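Shareholder Letters and What Came After: a README for the Virnach set

What this is

A collection of annual letters to shareholders from listed companies, with each promise in them tagged and, where possible, matched against what the company reported later. We built it at Rendside to test a claim we had grown tired of hearing, that firms which talk about employees, suppliers and "the long term" run themselves differently from firms which talk about earnings per share.

I should say early that the data does not settle it. If you came for a file that proves purpose pays, or that it is all window dressing, you will find a column that seems to back you. Please read the notes on matching before you put it on a slide.

Contents

letters.csv has one row per letter. It holds company code, reporting year, word count, and who signed.
promises.csv has one row per tagged statement, with the text as printed, a topic, and a firmness score.
outcomes.csv has one row per match, with the later passage and a verdict of kept, dropped, changed or unclear.
codebook.txt is the coding guide. It is dull and you need it.

There are 700 letters from 40 companies. Company names have been replaced with codes in the main files. The key is in a separate folder, and anyone with a search engine could rebuild it in an afternoon, so treat the codes as a way to keep coders from playing favorites. They offer no privacy.

How the letters were picked

Badly, by survey standards. Ambros Wallner started with the companies whose old reports were sitting complete in the Trollcombe library, and we filled gaps from company websites. Firms that went bust, got bought or simply stopped printing reports are thin on the ground. That matters a great deal. A company that cut its staff to the bone and then collapsed is exactly the case you would want in a study of shareholder value, and we have very few of them.

Banks and insurers were left out. Their letters are long, their promises are mostly about capital ratios, and two coders could rarely agree on what had been promised at all.

What counts as a promise

A statement about the future that the company itself could carry out. "We will close the northern plant by spring" is a promise. "We are committed to our people" was coded as one in the first round and thrown out in the second. Wallner argued for keeping it with a firmness score of zero, and lost. The rows are still there with the flag soft_only set to yes, so you can rerun things his way. Several results shift when you do.

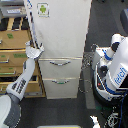 Firmness runs from 0 to 4. A 4 needs a number and a deadline. A 3 needs one or the other. Below that the scale leans on judgment, and I would not hang much on the gap between a 1 and a 2. Use the top two levels as one group and the rest as another, and your findings will be less exciting and easier to defend.

Matching to outcomes

A coder looked in the next three annual reports for any mention of the promise. If the company said it had done the thing, we wrote "kept." Note what that leaves out. We took the firm's word. A company that announces its own success in a well-lit paragraph gets the same mark as one that really did the work.

"Unclear" is the largest verdict in the file. People keep asking whether they can drop those rows. You can, but silence is probably the most common way a promise dies, and dropping the rows will make every boss in the set look more reliable.

Known problems

Pay cuts and layoffs are undercounted. Letters call them "reshaping," "right-sizing," "a more focused footprint" and a dozen other things. The codebook lists 19 such phrases and we surely missed more.

The signer field records the name under the letter. Who wrote it is another question. Most were likely drafted by a communications office, so please don't use the set to study the minds of chief executives.

Stated goals got greener and friendlier over the years covered. So did everyone else's. Without a comparison against ordinary business writing from the same years, you can't tell a change of heart from a change of fashion.

The Egger subset (folder egger) was coded by one person and has no agreement scores. Keep it out of anything you publish.

Uses we would argue with

Ranking companies by honesty. Scoring share performance against word counts. Training a tool that tells investors which managers mean it. Somebody asked us about that last one in December, and the answer was to go back and read the section on matching.

Versions

Version 2 fixes the duplicated letters in the older reports and adds soft_only. Version 1 should not be used, though I see it is still being passed around.

Corrections go to the Virnach list at Rendside. Send the letter ID and the page of the report, and quote the sentence you think we got wrong.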